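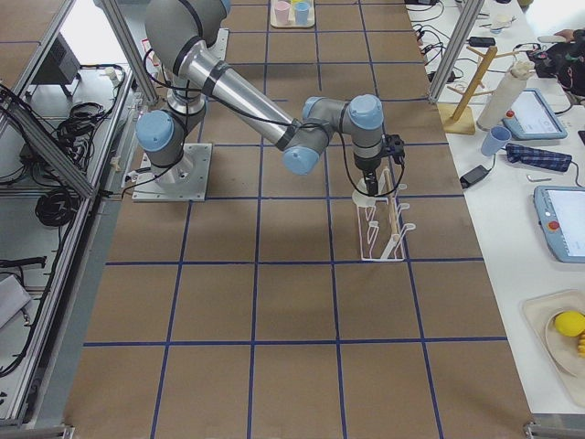
Robot arm over the taped worktable.

Progress report to the Antoniadis Fund, April 22, 2020
Filed under: Love & Living, Grant Updates

You gave us $3000 to get single people in Butgate talking to each other. The Skullolau supper evenings were meant to run through spring. We held two before the doors closed, and at the second one most of the flirting was between guests and the lasagna.

So the project moved to letters. Everyone who signed up gets a pen pal, a first name and a list of questions to ignore. To date 167 letters have gone out through our post box. Six pairs have asked to swap phone numbers, and one pair has asked, very politely, never to be matched again.

Spending is under budget, mainly on account of nobody eating. Stamps are the big item. We'd like to move the unused supper money to postage and hold the closing dance in October, if dancing is legal by then.

Still to do: fix the sign-up form, which lists "widowed" twice and "divorced" not at all.

Comments
prondinent_pat: Mine writes four pages about his tomatoes. I've read every one.
SingleInButgate: Is the lasagna still available?

Contact | © Skullolau Suppers | Back to top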